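Chores and pocket money. Should be two separate things. I've thought so for years, and my sister-in-law thinks I'm raising freeloaders, so here goes.

Our school in Sitthorpe sent home a printed chart last January. 2 points for the dishwasher, 3 for the trash, and at 300 points the kid gets a prize. We did it. My middle one hit 319 before spring and then quit. Cold. Asked her to set the table and she said, "How many points?" Didn't even look up.

That was the end of the chart for me.

You live in a house, you help run the house. I don't get paid for the laundry. Their father doesn't get paid for the drains. Money is a seperate lesson, and a good one, so give them a bit every week and let them blow it on junk and be broke by the weekend. Fine. Just don't hook it to the forks.

People tell me kids need rewards. Maybe for the hard stuff. My oldest scrubbed out the whole garage when we moved over from Andatwood and yes, I bought him a big lunch. He didn't know it was coming. Different thing from a price list.

And the nagging, yes, I still nag. Same job at the same time every day helps more then any chart did. Dishes right after dinner, before screens, before anybody sits down again. Some nights there's moaning. Some nights I do it myself because I'm tired and it's late and who cares.
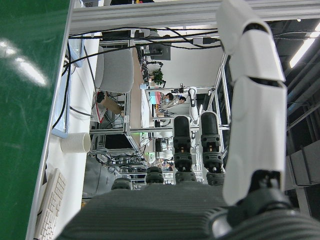 *A robotic hand with black fingers and a white thumb.*

My neighbor over on Clareck Road pays for every single thing, beds included, and her kids are perfectly nice. So I could be wrong. But ask me again when hers are sixteen and the going rate for a made bed has doubled.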